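About Jusport

Jusport is a training provider for the property inspection trade. We teach pre-purchase and end-of-lease inspection to people entering the trade, and run refresher units for licensed builders who want to add reporting work to their business.

The company was set up by two building inspectors and began as a set of evening classes at the Dronitz trade centre. The first course ran to 27 contact hours and covered residential interiors only. Roofing, subfloor and site drainage were added later as separate units, and each can still be taken on its own.

How the course is organised

The interior unit is taught room by room. Students learn a fixed order of work: entry, doors and frames, walls, ceiling, windows, floor, electrical fittings, built-in joinery. The order is the same in every room and the report template follows it. Assessors mark the sequence as well as the findings.
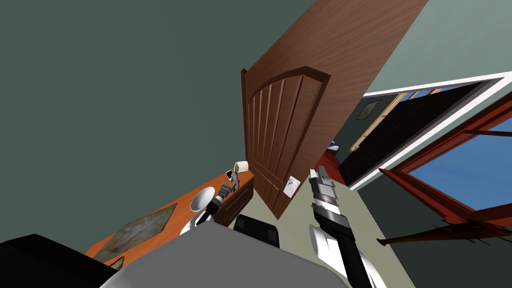 Written work is submitted through Triltum, our online report system. Triltum holds 547 standard clauses, each with a defect code, a severity rating and a recommended action. Students may edit a clause but may not delete the severity rating. Free-text entries are permitted where no clause applies, and these are reviewed by an assessor before the report is released.

The clause library is revised every August. Changes to wording are listed in the release notes, and reports already in progress stay on the earlier version until they are lodged.

What we assess

A competent interior report records the location, nature and extent of each defect. It does not estimate repair costs. For doors, we expect comment on swing, latching, clearance at the head and sill, and the condition of the finish. For switches and power outlets, comment is limited to visual condition - testing is the work of a licensed electrician and is outside the scope of the unit.

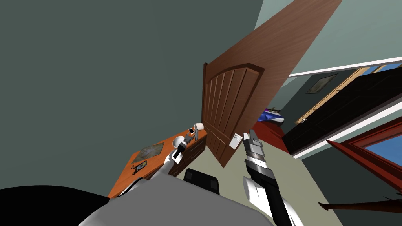 Interior unit: bedroom-style layout with panelled door, light switch and dresser.

Furniture is treated as an obstruction. Students note which wall or floor areas could not be inspected and leave the item where it stands.

Facilities and enrolment

Classes are held at the Okeke Street centre, which has 900 square metres of floor space, a computer room and a covered yard for the drainage unit. Evening sessions begin at 6.15 pm. Daytime sessions are offered where numbers allow.

Enrolments are accepted at any time of year. Applicants with a current builder's licence can apply for credit towards the interior unit - send a copy of the licence with the enrolment form. Credit is not available for the reporting component.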